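Kováčik Wrestling Archive opens its programme collection to visitors in Clukamden

Clukamden, September – The Kováčik Wrestling Archive will open its collection of old wrestling programmes, posters and ring shirts to the public this month. The collection has 810 programmes, and 143 of them come from shows at the old Tastport Baths, where wrestling was held every winter until the hall was closed.

Visitors can look at the programmes at the reading tables and ask for a copy of any page. The ring shirts stay behind glass – many of them are thin now and the colours have suffered from light. Two of the posters were printed for the first Verneck Cup and were bought last year from a private collector.

The archive has also made a podcast of 13 episodes, in which former wrestlers, referees and ticket sellers speak about their years in the business. The first episode is about the long bus journeys between Clukamden and Tastport. New episodes will appear every two weeks on the website of the archive.

The reading room opens at 10 am and closes at 4 pm. Entrance is free, but large groups are asked to write before they come.
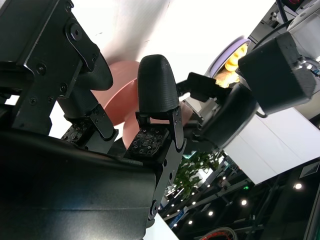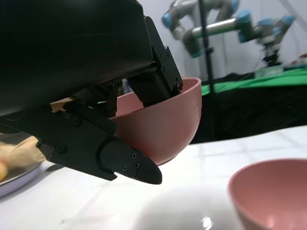
Can I bring my own wrestling programmes to sell?

The archive does not buy at the desk. Please send a list with the year and the condition of each programme, and we will answer by post or email.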